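Section 4. Marking out and colouring the cloth

Read section 3 before you start this one. If you skipped it because it was about washing, go back. Most of the complaints we get about patchy colour come from cloth that still had its shop finish in it, and no amount of care at this stage will put that right.

The Coltia starter set comes with a printed leaflet which claims you can go from plain cloth to finished panel in 30 minutes. We have never managed it. Larysa Mykhailiuk, who has taught the Jestham evening group for longer than the set has existed, allows a whole evening for the drawing and the first colour, and a second for everything else. Plan on that.

4.1 What you need

A board larger than your cloth on every side
A sheet to cover the board
The cloth, washed and dried, cut to a rectangle
A thin straight bar or ruler, longer than the cloth is wide
Black fabric pen, fine tip
Green fabric colour, and a saucer to thin it in
A soft brush
Clean rag

The leaflet also lists a "colour fixing spray". We tried it on two test pieces and left it off two others, and after washing Yaryna Savchuk could not tell us which was which. Keep your money.

4.2 Setting up the board

1. Put the board on a steady table at a height where you can rest both forearms. If it rocks, fold some card under the low corner.

2. Lay the sheet over the board and smooth it from the middle outwards. It does not have to cover every bit of wood, but it must reach well past the cloth. Wet colour goes straight through thin cotton.

3. Lay the cloth on the sheet. Do not tape it down yet, whatever the leaflet says. Tape put on too early pulls the weave out of square, and you will only notice once you have drawn a straight line and found it leaning.

4. Look at the fold lines. A faint crease can stay. A sharp one should be ironed out, as the pen will jump when it crosses it.

Note: The Rarent board has a coating described on the packet as non-slip. Ours slipped. A sheet with some texture to it did more to hold the cloth than the coating did.

4.3 The first colour

Most guides put the drawing first and the colour second. We used to do the same. We now colour first, at least for soft backgrounds, and the reason is simply that pens sold as waterproof very often are not.

5. Thin the colour in the saucer until it runs easily off the brush. It should look too weak. It will look weaker still when it dries, and you can add more.

6. Dampen the part of the cloth you want to colour. Leave the rest dry.

7. Touch the brush to the damp area and let the colour spread by itself. Start at the top and work down towards the centre. Stop well before you think you should.

8. Leave it flat until fully dry. A hairdryer will speed things up, but it also pushes the colour about - if you use one, hold it high and keep it moving.

Caution: Do not try to even out a blotchy patch while it is wet. You will get a hard ring round it, and a ring is far more noticeable than a blotch. Sipho Maluleke has a tea towel that proves the point.

4.4 Drawing the goblet

The goblet is pattern 7 in the Yurchenko booklet. It is sold as a beginner's design, which is fair enough for the bowl. The stem is another matter, and we suggest trying it a few times on paper.

9. Lay the bar across the cloth near the lower edge, in line with the near edge of the board. This gives you something level to judge the base of the goblet against. Check it by eye from directly overhead.

10. Find the middle of the cloth by folding it lightly, without pressing a crease in.

11. Draw the rim first, as a wide, shallow curve. Then bring both sides of the bowl down so that they taper to the stem. 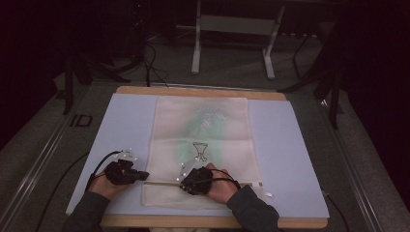

12. Keep the stem narrow. The usual mistake is to draw one side, dislike it, and draw it again a little further out until the goblet has turned into a vase. If a line goes wrong, leave it and match the other side to it.

13. Finish with a small base. It need not be much wider than the stem. Marta Moroz draws hers with a flat lower line, and it suits the pattern better than the curved one in the booklet.

14. Keep the goblet small. A drawing that fills the cloth leaves the green with nothing to do, and every wobble shows from across the room.

Caution: Keep your free hand off fresh ink. Rest it on the sheet beside the cloth, or on a part of the cloth you have not drawn on.

4.5 If something has gone wrong

The black line has feathered. The cloth was still damp. You can thicken the line slightly to hide it, but it will not sharpen up again.

The green has dried too pale. Repeat steps 5 to 8, but only if your pen has passed a wet test on a scrap. We would not trust the word "permanent" on the barrel.

The cloth has wrinkled. Wait until everything is dry, then iron from the back with a plain cloth in between.

The goblet leans. Check whether the bar was straight before you blame your hand. Tymofii Harasym redrew his twice before finding that the bar had shifted. A slight lean can be left alone - it washes and folds just as well.

Leave the finished cloth flat overnight before moving on to hemming in section 5.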